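シミュレーションでソファの上を片付ける(途中経過)

7月から自宅の作業部屋で進めているアーム制御の件、少しまとまったので書いておく。前回は机の上の物をつかむところまでだった。今回は置き場所をソファに変えた。

やりたいことは単純で、部屋に散らかった小物をアームで拾って箱に戻す。最終的には実機でやるつもりだが、実機は共有工房のもので、使えるのは月に2回しかない。それ以外の時間は家のPCでシミュレーションを回している。工房の予約が取れた日に、家で作ったものを持っていって試す、という流れになる。

シーンの構成は前回とほとんど同じ。部屋のデータに家具を置き、ソファの横にアームの台座を固定して、座面に小物をいくつか落とす。小物の位置は毎回乱数で変える。設定ファイルの管理にはMorneckという自作のスクリプト群を使っている。名前に意味はない。もともとは3Dプリンタの設定を切り替えるために書いたもので、コメントの半分がまだプリンタの話のままになっている。

机からソファに変えて最初に困ったのは、座面の高さだった。机のときは天板の高さを定数で書いていたので、それをソファの値に書き換えれば動くと思っていた。ところがソファの形状データは座面が平らでも、背もたれ側に向かって当たり判定が少し盛り上がっている。そのせいで奥に置いた物だけ数ミリ浮いたり、ゆっくり滑ったりする。表示用のメッシュと当たり判定用のメッシュを重ねて表示したら、すぐにわかった。当たり判定のほうを細かく分割し直して解決した。分割にはSinghalという変換ツールを使った。初期設定だと粗すぎるので、凹みの許容値を下げてある。処理は遅くなるが、家具は一度変換すれば済む。

次に困ったのが背もたれ。机の上なら真上から手先を下ろせばほぼ何にもぶつからない。ソファだと、奥に寄った物をつかみに行くときに手首の外側がクッションに当たる。最初は経路計画の余裕を大きめに取っていたが、そうすると奥の物はすべて「到達不可」で返ってくる。余裕を詰めて、かわりに手先の向きの候補を11通りに増やした。上からまっすぐ、少し手前に傾ける、横に回す、などを順に試して、最初に通ったものを使う。計算時間は伸びたものの、待てないほどではない。

今の対象物で一番よく使っているのは白い器だ。浅くて丸く、縁が薄い。底をつかむのは無理なので、縁の一か所を2本の指ではさむ。指の片方が内側、もう片方が外側に入る。これがうまくいかないと、器が傾いて逃げる。
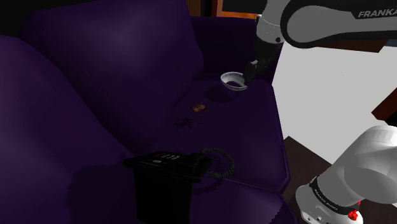 把持の設定で変えたところ

つかむ位置は、これまで物体の中心を基準に計算していた。器の場合、中心には何もない。縁の上に候補点を等間隔に並べて、アームの台座に近い側から順に試すようにした。

指を閉じる速さも落とした。速いと器が回る。遅くしすぎると時間切れの判定にかかるので、時間切れのほうも延ばした。両方をいっぺんに変えたため、どちらが効いたのかは切り分けていない。

摩擦係数は少し迷った。上げれば成功率は上がるが、実機で再現しない値に合わせても仕方がない。工房で器を傾けた板に載せ、滑り出す角度を測って決めた。測り方は雑で、スマホの傾斜計アプリを使っただけだ。布の上に置いたときの値は、家のソファの端布がなかったので、手持ちの古い座布団カバーで代用した。

ログについて

一晩回して、記録が3,594件たまった。中身は関節角、指の開き、接触の有無、終了理由。画像も残しているが、全部だとディスクがすぐ埋まるので、失敗した試行だけ全コマ保存して、成功した分は間引いている。

集計にはClirarを使った。表計算に貼り付けるより早い。終了理由ごとに分けると、失敗の多くは「つかんだ後に落とした」ではなく「つかむ前に動かした」に入る。指先が縁に触れた時点で器がずれて、閉じるころには位置が違っている。目で見ていたときは持ち上げで落としている印象が強かったので、数えてみてよかった。

対策としては、触れたところで一度止めて位置を取り直すのがいいと思う。まだ書いていない。

電話機について

対象物のリストには黒い電話機も入っている。受話器のコードがらせん状で、これが厄介だ。今のところ、コードも含めて全体をひとつの剛体として扱っている。つまりコードは曲がらない。見た目はコードだが、中身は針金の彫刻のようなものだ。

Hefin Mathiasさんから、コードを短い円柱の連結にしたらどうかとメールをもらった。一度やってみたが、ステップ幅を半分にしないと暴れて、全体が2倍遅くなった。電話機を拾う予定は当面ないので、元に戻した。やり方自体は正しいと思うので、いつかまた試す。

暗い部分の見え方

照明は上からのものだけにしている。そのためソファの手前側がかなり暗い。紫の布に黒い電話機だと、影に入ったところの境目がよくわからない。関節角と位置情報だけで動かしている間は問題にならないが、カメラ画像から物を見つける段階に進むと困るはずだ。補助の光を足すか、布の色を変えるか。実際の部屋も夜はこのくらい暗いので、あえてそのままにする案もある。

残っている作業

・接触したら止まって位置を取り直す処理
・箱の位置を固定から可変にする
・手先の向きの候補を減らせるか調べる
・Simtonの書き出し形式が新しくなったので、読み込み側を合わせる
・工房の予約

最後の予約が一番時間がかかるかもしれない。次の枠はもう埋まっていた。

2022年8月30日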